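"You have to let the dough be bored": a morning with the baker of Girmont Lane

Posted 5/7/20

The bakery in Jastley has no sign to speak of, only a strip of painted board over the door with the word BREAD on it, and even that lost its D to the weather in February. People find it by the smell. I found it by walking past it twice and then asking at the post office, where I was told to turn around and follow my nose up Girmont Lane, and I can report that the directions were good.

The baker had asked me not to use her name. "It isn't mystery," she said, wiping a chair for me with the end of her apron. "It's just that my mother reads everything, and if I'm in it by name she'll have it laminated." So she is the baker, which is what everybody in Jastley calls her anyway, and she seems perfectly content with it.

She started late, by her own account. She had spent most of her working life doing the books for Hartono, the furniture importers down by the old canal basin, and baked only at weekends, and then only for the family. "I was a terrible baker for a very long time," she told me, with real cheer. "My brother used one of my loaves to hold the shed door open. It did a lovely job, I have to say. It was still there in the spring."

What changed things was a jar of starter. A neighbour who was moving away left it on her step with a note saying it was called Flidis and liked rye flour. She had never kept a starter before and had no great wish to keep this one, but she couldn't bring herself to pour it down the sink once she knew it had a name.

"So I fed it," she said. "And then it was my turn to be fed, I suppose. It took me a year to get a loaf I'd give to a stranger. A whole year! But I'd come home from work with my head full of invoices, and there it would be on the windowsill, bubbling away, wanting nothing from me but a spoonful of flour. I got very fond of it."

Flidis is still going, and lives in a crock with a saucer for a lid. I was allowed to smell it (apples, a bit of vinegar, something like the inside of a barn) and was offered a spoonful to take home, which I accepted, and which at the time of writing I have not yet killed.

I asked her about the hours, as everyone must. She gets up at 2, and says the first half hour is the only hard part. "You sit on the edge of the bed and you think, well, this is ridiculous. Then you get your socks on and it's fine. It's all in the socks." She likes the lane at that time of night, and the fox that comes down it, and having the radio to herself. Her husband, who does the deliveries, is let off until six and is, she says, no use to anyone before seven.

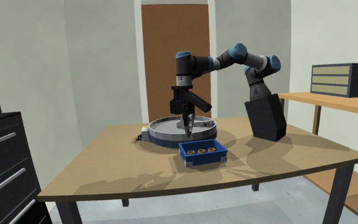
Wooden table, light blue joint caps.

We talked for a good while about flour, and I'll confess that some of it went over my head. She buys from a mill near enough that she can ring up and complain, and she does. Every harvest behaves a little differently, she explained, and a flour that drank up water happily last year may turn sulky this year and leave you with a puddle. She keeps a notebook for this, a fat one with a bulldog clip, and she let me turn the pages. Most of the entries are very short. "Stiff." "Better." "Never again." One simply said "Sunday weather", and when I asked what that meant she looked at it for some time and admitted that she had no idea.

Her one piece of advice for beginners is to leave the dough alone. "People fuss. They poke it, they lift up the cloth, they move it somewhere warmer and then they worry it's too warm. You have to let the dough be bored. Go and do the ironing. Go and see a friend. I've had more loaves spoiled by kindness than I ever had by forgetting them." She thought about this and then added, fairly, that she had also forgotten quite a lot of them.

The range is small, and she means to keep it that way. There is a white tin loaf, a brown one, the rye, and a plaited bun with caraway in it that she makes from her grandmother's instructions, which were written on the back of a seed packet and leave out the oven temperature altogether. She has tried other things. There was an olive bread, which sold nicely to visitors and not at all to anyone in Jastley, and a spell of croissants which she remembers with a shudder. "All that folding! And then it's a warm day and the butter just walks off. I have the greatest respect for people who make them. I'll happily buy theirs."

She bakes 30 of the rye on an ordinary morning, and they are nearly always gone by eleven. I wondered whether she was ever tempted to bake more. A hotel had asked her once, she said, and wanted 1000 rolls for a wedding weekend, and she sat at the kitchen table with a pencil (old habits, after all those years of book-keeping) and worked out that she could do it if she gave up sleeping and everyone else gave up bread. She wrote them a polite letter. "They were very nice about it. They sent me a piece of the cake."

The oven deserves a paragraph of its own. It came out of a school kitchen, weighs more than her van, and had to be brought in through the back wall, which was then built up again behind it. It will never leave, she says, and so neither can she. The left side runs hotter than the right, so every tray is turned halfway through, and she does this without a timer, getting up in the middle of a sentence and coming back to finish it a minute later. I got used to it after a while. I rather missed it when I was talking to other people that afternoon.

By then the first customers had begun to come in, and our conversation went on in scraps between them. A man wanted his brown loaf sliced, and was told, as I gather he is told every time, that it would be better if he waited until it cooled. A little girl had been sent for a white tin with the money folded up in a mitten. Somebody's grandmother leaned over the counter and told me at length that the buns had been larger before, and the baker stood behind her shaking her head at me very slowly.

Did she ever miss the office? She laughed, and then gave the question more thought than I had expected. "I miss the biscuits. I miss having a chair, too, and there was a lovely view of the water from my desk. But I used to go home and not be able to tell you what I'd done all day. Now I can see it on the shelf, and then I can see it's gone, and someone's having it with soup."

She wouldn't let me pay for the rye loaf, so I bought two buns to make up for it and ate one on the bench at the bottom of the lane, out of the wind. It was still warm in the middle, and seemed to me a very good size.

The bakery on Girmont Lane opens at seven and closes when the shelves are empty. To put a loaf aside, ring Jastley 3374 the evening before, and let it ring, as she may well be in the garden.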